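Hovgate: does a second wrist view help with knocked-over cups?

Hi! This is the data card for Hovgate, a small set of two-handed demos I put together to answer one question that had been bugging me since my last project, Tridik. If a policy has to stand a fallen cup back up on something soft, does it do better when it sees from both hands, or is one plenty? I ended up with 197 episodes, most of them done on a bed, and a result I'm fairly happy with (plus a couple I'm less happy with, further down).

Why a bed? Tridik was all tabletop, and cups on a hard table behave far too nicely. They roll in a straight line and stop. A blanket sags and wrinkles, and it lets go of a cup at odd moments, so you can't just replay a path and hope. 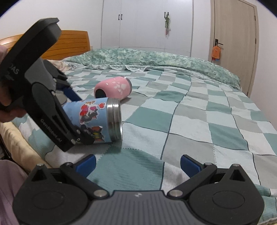
Left gripper against the blue cup, right gripper open, pink tumbler on its side.

What's in each episode

You get the view from each gripper, finger opening for both hands, and gripper poses in a shared set of coordinates. Everything is trimmed so it starts when the hands come in. Episodes are capped at 600 steps, and I threw out anything that ran over. The cups change places between episodes and I didn't tidy the bedding, so please don't treat it as a fixed background!
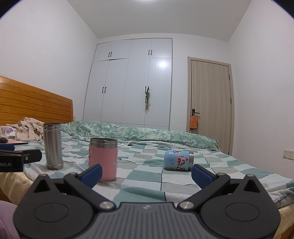 4 min read

The method, quickly

I trained the same small policy three ways: left view only, right view only, and both views joined late (after each has been through its own encoder). I called the joined one Undby so I'd stop mixing up my folders. Each got the same episodes and the same training time, and I ran 3 seeds of everything.

Undby came out ahead on every seed. The gap was biggest when the two hands were working close together and one gripper blocked the other's view of the rim, which I'd hoped for but hadn't dared bet on. With a single cup and nothing in the way, the right view alone was nearly as good, and it trains faster, so use that if your task is simple.

What didn't work so well

Shiny steel is a pain. All three versions made worse guesses about where the top of a bare metal container was than they did with the painted ones. I tried adding roughly 300 extra steps of close-up footage per run and it barely moved. I also tried joining the views early, and that was worse than using one view, which I still can't explain.

Using it

The loader lives in the Azar folder. Run the check script first, as it'll tell you if a download has gone wrong. I hold out the last part of the list for testing, so please keep the order if you want to compare numbers with mine. If you get early joining to work, open an issue and tell me how!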